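3. The Kit Under Review: Collecting Laundry Demonstrations with the Ollia Hand-Held Gripper

Nusrat Qureshi and Paavo Miettinen

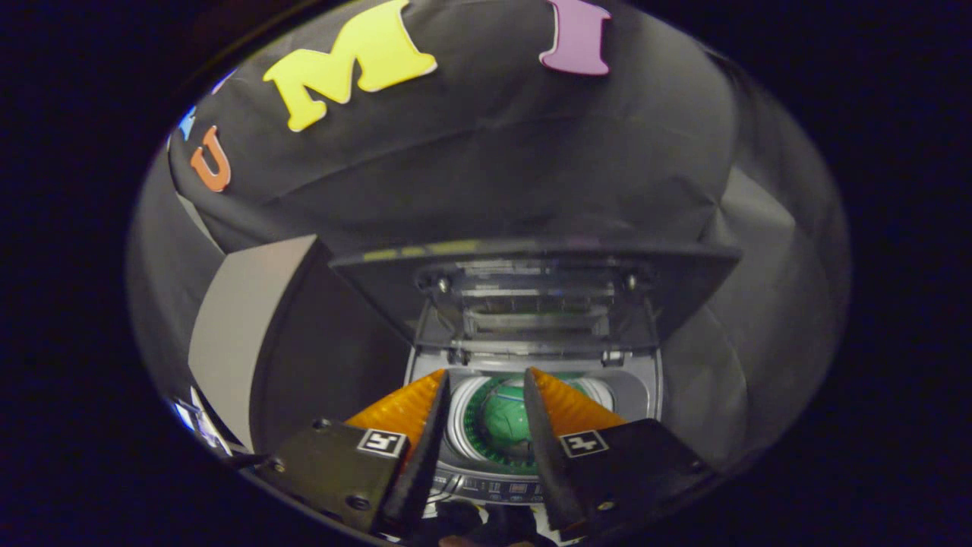 Figure 3. Ollia gripper in front of the toy top-loading washer, lid open, as seen by the gripper's own camera.

Can a small lab collect useful manipulation demonstrations with a bought kit, without owning a robot arm at the time of collection?

For short household tasks, we think a small lab can, provided it is ready to spend real effort on calibration and on throwing away bad takes. The rest of this section explains how we came to that view and where we still have doubts.

3.1 What the kit offers

The Ollia kit is sold as a package of hardware and software. A person holds the gripper, does the task by hand, and the camera on the tool records what the fingers are doing. Our reason for looking at it was simple. We had a policy-learning pipeline that worked well on teleoperated data, and collecting that data was slow and tiring for everyone. The kit promised the same sort of wrist-view recordings at the pace of a human arm, and we were curious how much of that promise would survive contact with fiddly objects.

We came away impressed. The first usable recording was made the same afternoon the box was opened, and most of that afternoon went to charging and to arguing over where the table should go. The square markers on the finger mounts let the software recover how far apart the fingers are from the video alone, so there is no encoder cable to snag or break. This is a lovely piece of design! It also means that opening width and video share one clock, and we did not have to write any of the alignment code that took up so much of our earlier project.

3.2 Fingers

Each black finger is backed by an orange ribbed soft pad. We had expected to swap the pads out early on, as we have done with most grippers in the past, and we ended up leaving them alone. Cloth in particular is forgiving with a soft pad and miserable with a hard one. A doll-sized sock pinched at its edge tends to stay pinched, even if the wrist turns on the way to the drum.

The tapered tips matter more than we first thought. On a toy appliance the clearances are small, and a blunt finger would hide the very thing the operator, and later the policy, needs to see. With the tips close together over the drum, there is still a narrow gap between them through which the drum and part of the control panel remain in view. We measured nothing here and offer it only as an observation, but operators mentioned it often enough that we would look for the same feature in any competing product.

3.3 The washer task

We chose a toy washing machine for three reasons: it is cheap to replace, it fits on a table, and its lid makes a good test of contact. The task has four stages. The operator opens the lid, drops in one item of cloth, closes the lid, and touches a button on the front of the top panel. Four operators took part, and each worked in sessions of six takes followed by a break. A take was kept if all stages were completed and the tracking software reported no loss of pose.

The lid is the hard part. It is hinged, wide for the size of the machine, and when fully open it fills a good share of the camera view. It is also partly see-through, and this troubled our depth estimates, although the color images held up fine. Learned policies trained on the kept takes were best at the cloth stage and worst at lid closing, where a finger approaching from too low pushes the whole toy backward. We tried taping the toy down and then decided against it. A light object that moves when bumped is a fair test, and the operators learned to correct for it, so the corrections are in the data too.

3.4 Backdrop and tracking

The washer sits inside a tent-like enclosure of dark gray fabric, with foam cut-out letters pinned across the upper part. Plain dark cloth on its own gives the tracker little to hold on to, and in our first sessions pose was lost whenever the tool moved in close. Bright letters with sharp edges helped at once. We did not test other patterns, and we do not claim that letters are special. The folds in the fabric probably contribute as well – we left them loose and did not try to reproduce them between sessions.

The fisheye lens deserves praise of its own. Because the view is so wide, the letters stay visible even when the fingertips are at the drum, and the tracker has something to work with during the moments that matter most. The price is strong bending near the rim of the image. We trained on the uncorrected pictures and saw no reason to change.

3.5 Comparison and open points

We also spent time with the Graston rig, which relies on an external tracking base. Graston gave smoother trajectories, and anyone who needs fine path accuracy should consider it first. It was also much slower to move between rooms. Ollia can be carried from bench to kitchen in one hand, and for our purposes this decided the matter.

Two points remain open. The kit's export tool writes long sessions as single files, and splitting them was left to us; a script by Kettunen did the job after small changes. The second point is fatigue. All operators reported a tired wrist by the seventh take when breaks were skipped, and takes made in that state were shakier. A lighter handle would be welcome, and we would happily test one.

The version reviewed was the one on sale as of October 23, 2023. Section 4 turns to transfer onto the Nikberg arm, using the same fingers and the same washer.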